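Re: [bench-arms] Head camera or wrist cameras for the two-arm cell
From: Zineb Cherkaoui
To: bench-arms list

On Monday the Vistolport group wrote:

> We are fitting out a two-arm cell much like the one at Markness and have
> to decide on cameras before the November order goes in. Three questions.
>
> 1. Is a single head camera enough for position work at the fingertips, or
> do you end up needing one on each wrist as well?
>
> 2. Did you lock exposure and white balance, and if so, at what stage?
>
> 3. The linkage grippers we have on loan do not close in a straight line.
> The tips swing forward as they shut. Does this matter in practice?
>
> We have a Prusamex controller for the arms and would like to keep it.

Replies in order, with some notes on the controller at the end. All of it comes from the Markness cell, so adjust for your own mounting height.

1. One head camera is enough for getting the tips to within a few millimetres of a target, provided nothing stands between the camera and the tips. It is not enough for the last part of a grasp. Depth along the viewing direction is the weak axis, and the gripper body hides the contact point in a good many poses. We ran the same reach routine with the head camera alone and then with wrist cameras added. Each set was 232 reaches. With the head camera alone the sideways error was acceptable and the depth error was not. Adding the wrist cameras brought the depth error down to the level of the sideways one.

I would still start with the head camera by itself. It is the only one that sees both arms at once, and the left-to-right calibration depends on that. Wrist cameras can be added later without repeating the head calibration, as long as the head mount is not touched.
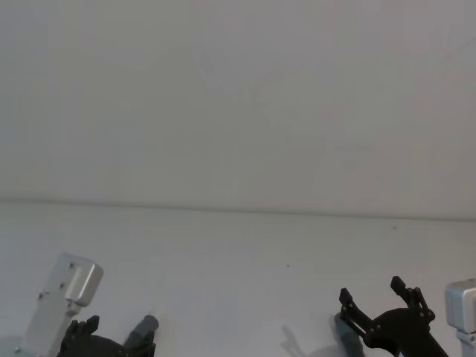

Exposure and white balance should both be locked, and they should be locked before the first calibration run. We left white balance on automatic for the first week and had to discard the lot. With a plain background there is very little for the automatic routine to hold on to. The panel at the back of our cell is plain grey, and it still reads as bluish at the left and faintly pink at the right, with the middle nearer to neutral. The work surface does something similar, cooler on the left and centre and a little yellow towards the right. If you segment the grippers by colour you will pick this up as a difference between the two arms. Segmenting on brightness is safer with black grippers on a pale surface, but then the shadows have to be dealt with. The one to the left of the right gripper has a narrow branching top that looks very like a finger, and a plain threshold will take it for one. We now compare the mask against the outline predicted from the joint angles and drop anything outside a margin of 8 pixels. That removes most false fingers.

Small specks matter too. A speck a few pixels across is enough to upset a corner detector when the rest of the surface offers it nothing better. Either wipe the surface before each run or mask the specks by hand. Painting a texture on the surface would also work, but we wanted to keep it plain for the later trials.

3. Yes, it matters, though less than I expected. The forward swing on a linkage gripper is repeatable, so it can be tabulated. Close the gripper in small steps, record the tip position at each step, fit a curve, and feed that back as an offset along the approach direction. Do this for each gripper separately. Ours are nominally the same model and the two curves differ by more than the measurement noise. I put that down to play in the pivots, without having proved it.

We repeated the table after 1000 open and close cycles. The curve had moved slightly at the closed end and hardly at all at the open end. If your parts are thick you can probably measure once and leave it. For thin parts I would measure again at intervals.

A parallel-jaw gripper avoids the whole question. Abou Zeid tried one on our left arm for a fortnight and liked it for flat parts. It was wider at the body than the linkage type and it blocked more of the head camera's view, so the wrist camera became compulsory. We went back to the linkage type on both sides.

On the controller: the Prusamex unit will do the job, but check the time stamps. On ours the joint readings and the camera frames were stamped by two separate clocks, and the offset between them drifted over a session. The worst we saw was 170 ms, which at normal arm speed is far larger than any of the errors discussed above. We now take one clock as the reference and log the offset with every frame. If you only look at poses where the arms have been stationary for a second or so you will not notice the fault, and the calibration will appear to be fine.

I can send the curve-fitting script and the tip tables to anyone who wants them. The script expects angles in degrees and will not warn you if it is given radians.

Two things I would like to know from Vistolport. What is the height of your head mount above the surface, and is the tilt fixed or adjustable? Ours is fixed, and I have been considering an adjustable one, but only if somebody can show that it returns to the same angle after being moved.

Zineb Cherkaoui
Markness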